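Metik bench kit: equipment and budget notes

Covers purchasing for the hand-held gripper benches at Ilaldale. Maintained by Rania El-Sayed. Prices exclude tax.

Per bench
Gripper pair, Overgaard: 1000
Tabletop, clamps, rails: 780
Curtains and stands: 265
Finger pads, spare set: 51

Consumables

Pads are budgeted as a separate line. Inspect both sides before each order and replace them in pairs, even if only one is damaged. 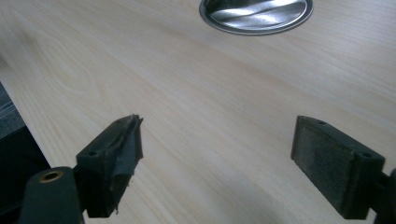

Finger pads over the tabletop. Left covering torn and peeling, right pad scuffed.

Fadel ships pads in full sets only. Orders placed by October go on the current budget.

Task props

Kitchen items come out of general supplies. The utensil task needs one stand with hooks and a slotted wooden spatula.

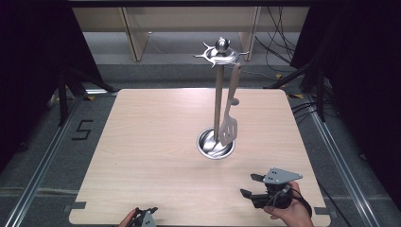
Do not order extra stands until Norbert Sýkora confirms the task list. Cable covers for the floor are unpriced; quote pending from Overgaard.

Open items
- second source for pads
- storage for spare grippers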